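The Big White Table

January 31, 2020

I've wanted a big white table since we moved in, and for years everyone talked me out of it. Too cold, they said. Too much like a dentist's. Every crumb will show! Well, I bought one anyway, from a second-hand furniture barn called Odadwood, and I'm writing this with both elbows on it.

It cost me 441 dollars, down from 674 on the first tag, and another 100 to get it delivered out to Promley. I'd gone in for a lamp. The table was parked behind a row of brown sideboards and I did two laps of the shop pretending I hadn't noticed it (I am a terrible haggler, so the lower price was already on the sticker).

What I like best is how little there is to it. My old table was a knotty old thing that swallowed keys, pens and half the mail. Put a dark thing on a white top and you can find it from across the room. And the colour is never quite one colour – it goes silvery in some light and a soft cool grey in other light, and I've caught myself watching it over my coffee when I should have been working. 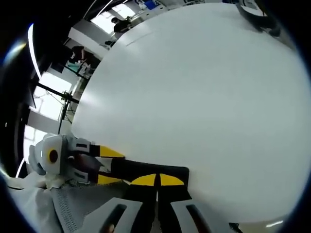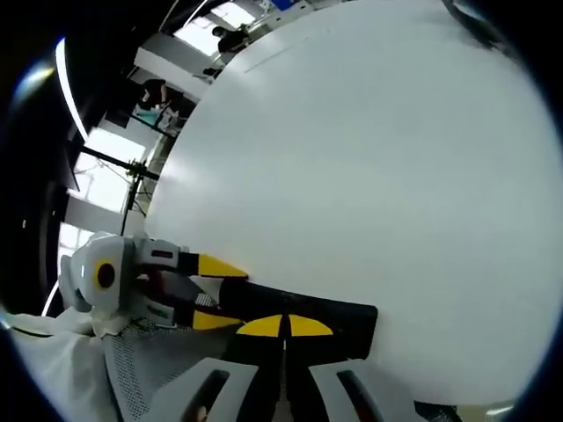

A smooth white surface, with a faint line across it.

About that line. A friend spotted it before she'd even sat down, and she reckons I should have asked for more off. I did a bit of fretting, ran a fingernail along it, then went back to my toast. I've owned enough second-hand furniture to know the next mark will be mine, and probably curry.

Cleaning is a soft cloth and warm water with a drop of dish soap, then a dry tea towel straight after. I don't use anything gritty. The woman at the Echevarría homewares counter tried to sell me a special polish and I bought it, naturally, and it's still under the sink with the seal on.

Chairs are the next problem. I have my eye on a set from Kurkusia, but they're nearly 913 dollars and won't be in until April, so for now we're sitting on two stools and the piano bench. My sister gets the bench when she visits. She says it's too low, and she's right.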